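How to Play Orwood With Two Players

Orwood is sold as a game for three to five people, and the rulebook has nothing to say about smaller groups. It still plays fine with 2 if you change the setup and add a neutral side. The version below takes less than an evening and uses only what comes in the box. You should know the regular rules before you try it, as only the changes are covered.

What you need

The board, the full deck of region cards, both dice, and three sets of pieces. Each player takes one color. The third color is the neutral side, which we call the Warden. Put the other colors back in the box.

If you own the Brarow expansion, leave it out for your first few games. The river cards slow down a two-player game a lot.

Step 1: Shrink the board

Close off the four northern regions by laying a spare card across the pass. Nothing can move in or out of them for the whole game. Take the matching region cards out of the deck before you shuffle. Skip this and the two of you can go half the game without meeting.

Step 2: Place your starting pieces

Each player counts out 25 pieces. The Warden gets 10. Roll the dice to see who goes first, then take turns putting down one piece at a time in any open region. When you run out of open regions, keep adding to the ones you hold.

Leave two regions empty for the Warden on each side of the river, plus the old fort in the middle. Put two Warden pieces in each of those five regions.

Step 3: Set up the table

Lay the board so the river runs between the two players. Keep the deck and the discard pile on one side and the Warden's captured pieces on the other. Any flat surface will do as long as both of you can reach the fort without leaning over the board. Loose pieces are easier to handle in a small bowl or basket than in a heap, and dice are best rolled well away from the board.
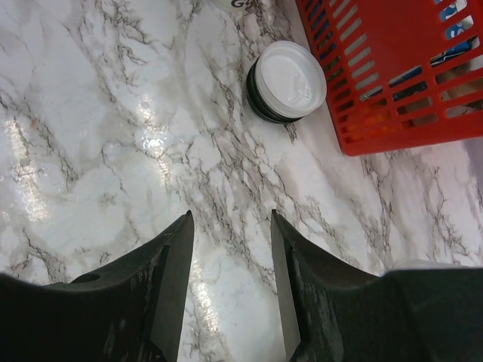 Step 4: Take your turns

A turn has the usual three parts: collect, move, attack. Collect one piece for every three regions you hold, with a minimum of two. Round down.

After your attacks, turn over the top card of the deck. If it shows a Warden region, add one Warden piece there. If it shows anything else, discard it and your turn is over. When the deck is empty, shuffle the discards and start again.

The Warden never attacks. It only defends, and your opponent rolls for it. Warden ties go to the Warden.

Step 5: End the game

You win right away if you hold the fort and both bridges at the start of your turn. If neither player has managed it by the second time the deck runs out, add up the regions. The fort counts as three. If the totals are equal, whoever holds the fort wins, and if the Warden still has it the game is a draw.

Common questions

Can I trade cards for extra pieces? No. Players don't hold cards in this version.

Can a region be left empty after a move? No, same as in the regular game. One piece always stays behind.

What if one player gets far ahead early? Give the player who is behind the next Warden placement, in any region the Warden already holds. We use this when the gap is five regions or more, and only once per game.

Does it work with the older Joneo printing? Yes, but that map has one bridge. Use the southern ford as the second.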